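I spent most of Wednesday arguing with a clock, and I'm sorry to say the clock was me. Our task planner, Karkis (I named it, don't ask), hands out jobs to both arms at our bench, and for weeks now one of them would stop and sulk for no reason I could find in the logs. I blamed the perception node first, naturally, and I rewrote half the grasp scoring before Helju Tamošiūnaitė wandered over with her tea and asked whether the two arms agreed on what time it was. They didn't! They were 65 milliseconds apart, and my collision check was throwing out every plan that looked stale.

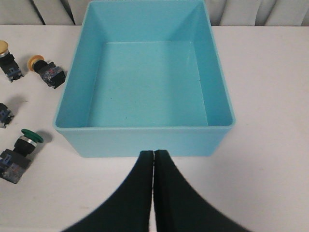 Push-button switches and the blue bin. 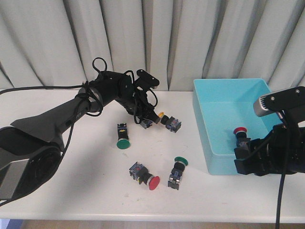
So the fix was six lines, after all that. Both controllers now stamp their states from the same source, and the planner waits for a matching pair before it decides anything. I also bumped the planning loop up to 100 Hz while I was in there, and then put it back, and then bumped it up again (I'm still not sure, to be fair). The bin reservation code is next on my list. It's still one big lock that I wrote in a hurry back in November, and Helju has opinions about it, most of them correct.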